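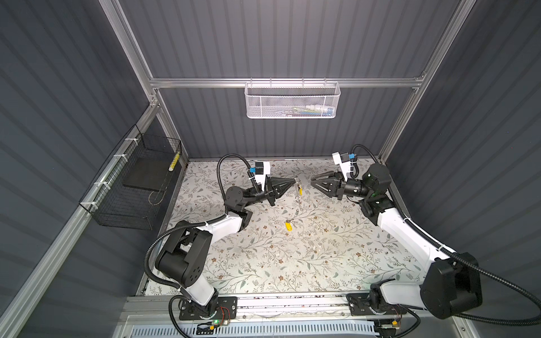
Botanical print with gray-green leaves, thin branches and small brown flowers

Zundham > Company > About us

Shop Patterns Custom orders About us Contact

About us

Zundham is a small company for table linen and other printed things for the home. We draw our patterns ourselves, and we sell them by the piece, by the yard, or made to measure. Our workshop is in Estberg, on the street behind the old railway station, and the shop is in the same building.

The company was started by Tarcísio Meireles, who came to Estberg to study drawing and remained. His first job here was with a producer of curtains, where he prepared colors for other people's designs. In the evenings he drew his own. The first tablecloth he sold had quince branches on it, and it was bought by a restaurant owner who wanted 3 more of the same size. He had to say that there was no more cloth. After this order he rented the ground floor and bought his first printing table, a used one, with one leg shorter than the others. We still use it for samples.

What we draw

Most of our patterns are plants. We go outside with sketchbooks, mostly to the river path and to the hills above Baluyot, and we draw what is growing there in that month. A pattern can take a whole season. The repeat is the difficult part, because a leaf that looks nice alone can make an ugly stripe when it comes back every 20 inches on a long table. We pin the paper on the wall for two weeks, and if somebody begins to see a face in it, we draw it again.

The colors are quiet. We have been asked many times for a strong red, and last December we finally made one for the quince pattern. It sold well, so perhaps we should have listened earlier.

The Jidetov collection

Jidetov is the name of our heavier cloth, a mix of linen and cotton for tables which are used every day. It can be washed at home in warm water with normal detergent. Please do not use bleach, and iron it on the back side while it is still a little damp. The cloth becomes softer with the years – some customers tell us they prefer it old.

With small remainders from this collection we sew napkins and bread bags. These are not listed in the web shop. You find them in the basket next to the door, and the selection depends on what was cut that week.

Custom sizes

If your table is round, very long or simply unusual, write to us with the measurements and tell us how far the cloth should hang down. We answer with a price and a time of delivery. For a new color of an existing pattern we ask for a small extra fee, and we send you a piece of printed cloth before we begin. We also work for restaurants and guest houses, and for them we keep the color recipes, so that a later order will match the first one as closely as possible.

Visit us

The shop is open on Saturday from ten in the morning, and on other days by appointment. The bell is on the left side of the gate and it is not loud, so please press it long. You are welcome to bring a plate or a piece of your wallpaper and compare it with our samples in daylight.

Share this page 41 shares 2 comments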